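From: Hậu Nghiêm
To: math-dept list
Subject: Re: Plirkilo for the fraction unit?

On a September evening at 9:40 pm, the curriculum office wrote:

> Hi all,
>
> We have been offered a building license for Plirkilo, the new
> middle grades workbook and app bundle from Skura. The sample
> units look great. Every lesson has a warm-up, a "discovery
> task," leveled practice and an exit ticket, and the app
> does the grading. Skura says students who finish the fraction
> strand are ready for ratios in 5 weeks.
>
> The bank has 2,000 practice items. If we say yes before the
> end of the month, they will throw in the teacher training.
> Any objections?

A few, yes.

I printed the fraction strand and worked it at my kitchen table, start to finish, the way a sixth grader would have to. It's 141 pages. I did the first half with a pencil and the rest with a pencil and a bad attitude, so weigh what follows accordingly.

The 2,000 items first. I went through the ones tagged "adding unlike denominators" and most of them are the same problem with the numbers swapped. One-half plus one-third, one-third plus one-fourth, one-fourth plus one-fifth. A kid who has spotted that you multiply the bottoms and add the bottoms to get the top will get every one of these right, and will then walk into three-eighths plus one-sixth and have nothing. The bank has very few where the numerators are anything but 1 until the last section, and by then the exit tickets have already told us the kid is "secure."

The discovery tasks bother me more. Lesson 4 asks students to "explore" why you need a common denominator, and then prints the rule in a shaded box on the same page. My students can read. They will read the box. 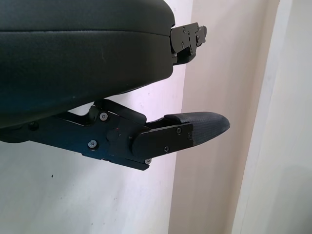

Does the app give partial credit for a correct method with an arithmetic slip? Only on items where the student types each step into its own box, and in the fraction strand those are rare. Everything else is marked on the final answer, so 7/12 written as 14/24 comes back wrong with a red bar and a suggestion to watch the video. I'd call 14/24 correct and unfinished. That's a conversation I want to have with the kid, and the app ends it.

As for ready for ratios in 5 weeks — ready according to what? I looked for where the claim comes from and the brochure points to the unit test, which Skura also wrote, out of the same item bank. I'm not accusing anyone of anything. I just don't know what that number tells us.

Some of you will remember Baltico. We bought that one because of the training too. I still have the binder. The training was a morning of logging in.

In fairness, there are parts I'd use. The number line pages in lessons 2 and 3 are better than mine — they put fractions past 1 on the line right away and don't make a fuss about "improper." The word problems about splitting a bill are decent. There's a page of worked mistakes where students have to find the error, and I would copy that tomorrow if the license allowed copying, but I read the sample license and it doesn't.

What I'd like before anybody signs:

- a trial with one class, somebody else's test at the end of it
- the full item bank, not the sample units
- a straight answer on whether we can print pages for kids who are out or whose tablets are dead

I have 32 students in fourth period and I'm willing to be the trial class if it comes to that. I'd do lessons 1 through 6 from their book and skip the shaded boxes, and give our old common assessment afterward so we have something to compare with last year.

The end of the month deadline doesn't move me much. If they want the sale they'll still want it in the spring.

Can whoever has the Skura rep's email send it to me off list? I'd like to ask about 14/24.

Hậu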